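4. Set up the pickup task in Gondis

Okay, the planner is talking to both arms, so now we get to give it something to do (my favorite part!). I like starting with floor litter and a trash bin, and I keep the bin close in, under the left gripper, so the drop move stays short.

4.1 Open the Tasks tab and load "floor_pickup".
4.2 Set the detection rate to 2 per second. I tried going faster and the item labels just flickered at me.
4.3 Click Park Arms, then open the right gripper all the way.
4.4 Spread your litter on the open carpet and hit Scan. I mix shapes on purpose: shoe insoles, a crumpled red package, a bent piece of cardboard, a tissue, a bottle on its side. 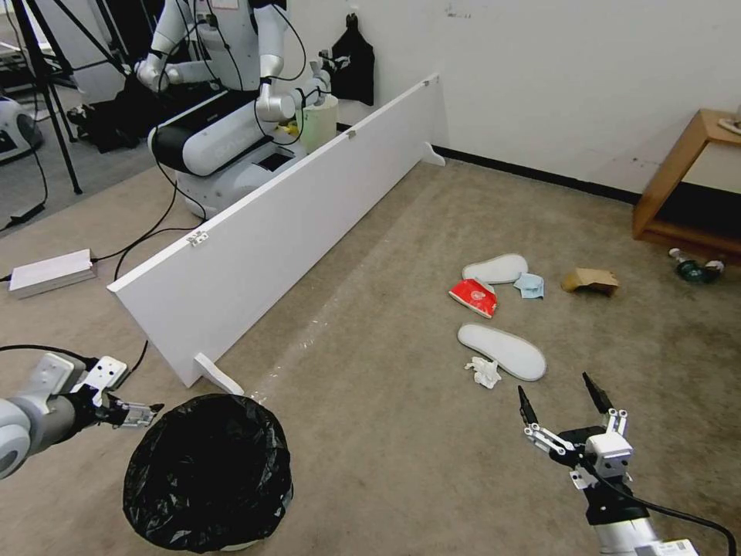 4.5 Draw the keep-out zone along any divider panel. Do this by hand, even if the auto-fit looks good.

Note: clear wrap hardly shows up for the detector. Nandini Thampi lowered her score cutoff for it and got a lot of false hits on shiny bin liner, so I leave mine alone.

Caution: keep a hand near the stop button for the first run. The planner times out after 60 seconds and the arms hold position when it does.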